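I went to Rikura for the beach and spent most of February eating instead, which my jeans can confirm. The ferry over from Arar takes 95 minutes, and I had picked a guesthouse at Nodance, on the quiet side of the island (20 rooms, a very bossy rooster, heavenly fish soup!).
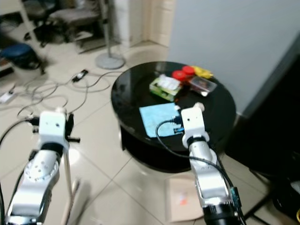 Travel & Outdoors Desk

My neighbor at breakfast, Lilian Nyamweya, had been coming for years and told me to skip the main bay and walk to Krajčí Cove before the day boats get in. So I did, 3 mornings running, with sandals in hand and a mango in my bag. The path climbs up to 1,000 feet and my calves complained the whole way, but oh, that water.

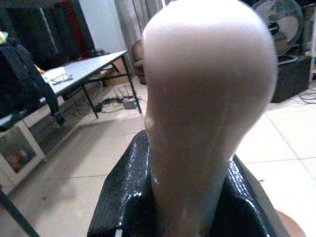

Smooth, pale and rounded, in close-up.

Bring cash for the ferry, and sit on the left going back.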